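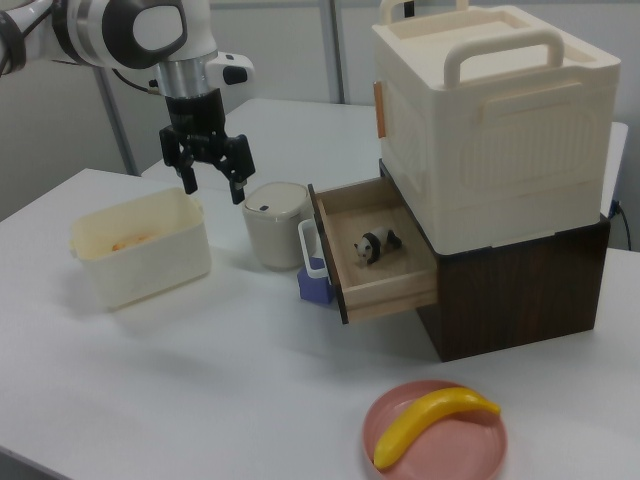 Porutell Tabletop Kit – data card and notes for buyers

Porutell is a tabletop manipulation kit sold by Valton. It covers household sorting and put-away tasks: opening drawers, moving small items between containers, placing things on plates. This card goes with the sample recordings that ship with the kit and says what is in them and how far we trust them. The items are light and toy-sized, and several tasks start with something already in place, like the panda standing in the open drawer or the banana on the pink plate. The drawer tasks are the hardest part of the set and the reason most people ask for the samples before they order.

Contents

The sample set has 362 episodes over 18 tasks. Of these, 201 involve a drawer. Each episode holds the camera streams, joint positions, gripper state and a one-line instruction in English. Failed attempts are kept and marked in the success column.

Cameras

There is a fixed view of the workspace and a head view. The head view is better for seeing inside open containers, and the fixed view is better for judging gripper height. Use both if you can. Streams are matched by timestamp, and small offsets remain in the older episodes.

Setup

Allow 6 hours for a first install, including calibration. The arm is not part of the price. Vlachopoulos mounts fit without changes; Braser mounts need the adapter plate, sold separately. Run the calibration script again after moving the table – even a small shift shows up in the drawer tasks.
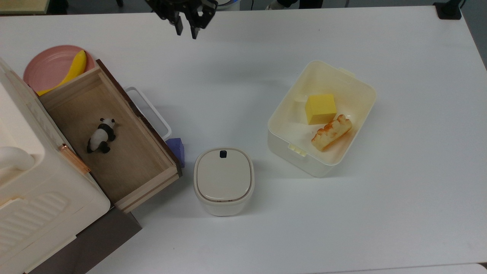 Glykeria Margaritis wrote back in August that the drawer tasks were worth having but that the instructions were too much alike. She wanted several wordings for each task and a clear note on who had checked the success labels.

The next release will have three wordings per task. Success labels were checked once, by Leonidas Rallis, from the fixed view only. Labels for the tasks with deep containers should be treated with care until a second pass is done.

Known problems

Lighting changes very little between episodes, so expect weaker results in a room with strong daylight. White containers on the white tabletop are hard for some segmentation models.

License

Samples may be used for research and in-house testing. Ask Valton before passing them on.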